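Interim progress report: Moisture and Air Movement in Pre-1919 Terraced Housing
Reporting period two, to March 2021
Prepared for the grant manager by Brenda Goodall

1. Status

The monitoring phase is complete and the analysis phase has begun. Spending is within the approved profile. One deliverable, the loft survey summary, has moved back by a month and is now due in April. The remaining deliverables are unchanged.

2. Work carried out in the period

Humidity and temperature loggers were placed in 60 houses across the Nostow and Giletti estates. All are solid-wall brick terraces with suspended timber ground floors and slate roofs. Each house received one logger in the main bedroom, one in the kitchen and one in the underfloor void, with a fourth in the loft where there was safe access. Readings were taken hourly.

Access was harder to arrange than the original programme allowed for. Visits were limited to one surveyor per house and several households asked to postpone. Loggers were left on the doorstep with fitting instructions in those cases, and residents placed the room units themselves. The underfloor units had to wait until a surveyor could attend. The result is a shorter underfloor record for the Giletti houses, and this is marked in the data tables.

In total 176 loggers were recovered in working order. A small number stopped recording early through battery failure. Their partial records have been kept where they cover at least four continuous weeks and dropped where they do not.

Airtightness tests were carried out by Nørgaard under the existing framework agreement. Their draft results were received on time and have been checked against our own floor area measurements. Two houses were retested after the first figures were found to include an unsealed coal chute.

3. Early findings

These findings are provisional and should not be quoted outside the steering group.

Underfloor relative humidity was consistently higher in houses where external ground levels had been raised against the air bricks. Paving laid over former flower beds was the usual cause. In most of these houses the bottom course of the air brick was partly buried, and in a few the opening had been closed completely with mortar.

Bedroom humidity followed occupancy and window opening more closely than it followed wall construction. Houses with replacement windows and no trickle vents showed the longest overnight peaks. Kitchen readings were dominated by cooking and laundry, and the kitchen extract fans made less difference than expected — many were isolated at the switch, and others were ducted into a void with no outlet.

Loft readings are still being processed. The Nostow lofts had insulation pushed tight into the eaves in nearly every case inspected, and the first plots suggest a slow drying pattern after cold spells. We would like another month of data before saying more.

4. Budget

Spending on equipment closed at £2640 against the line, including replacement batteries and fixing kits. Travel came to £2452. The travel underspend arises from the cancelled visits and we ask that it be carried forward to cover the outstanding loft inspections. No other change to the budget is requested.

5. Risks

The main risk is loss of contact with households before the closing interviews. A letter has gone to every address with a named contact and a reply slip. The second risk is the condition of the Kuston meters used for timber moisture readings, two of which drifted out of calibration. Both have been returned and their readings since the last good check have been excluded.

6. Query raised at the last review

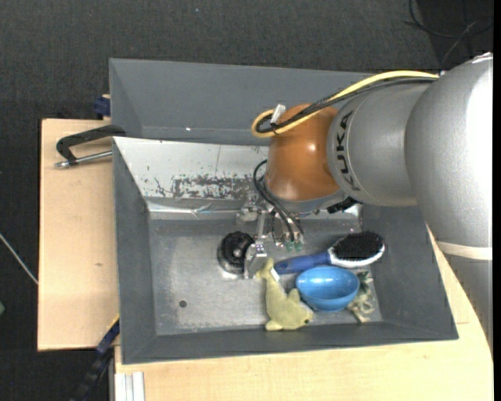
Will the shorter underfloor record for the Giletti houses affect the comparison between the two estates?

The comparison will be made on the weeks common to both estates, with the full Nostow record reported separately. This narrows the comparison to the colder part of the winter and removes the autumn readings. Confidence intervals will be wider as a result and will be printed beside each figure.

7. Next period

Work planned for the next period is the loft survey summary, the closing interviews and a first draft of the guidance note on air bricks and ground levels. The guidance note will be written for householders and small builders, with drawings of two standard repairs. Nørgaard will supply their final test certificates for inclusion in the annex.

Logger data will be deposited once addresses have been removed. The format has been agreed with the archive; the licence has not, and a decision is needed from the grant manager before the deposit can go ahead.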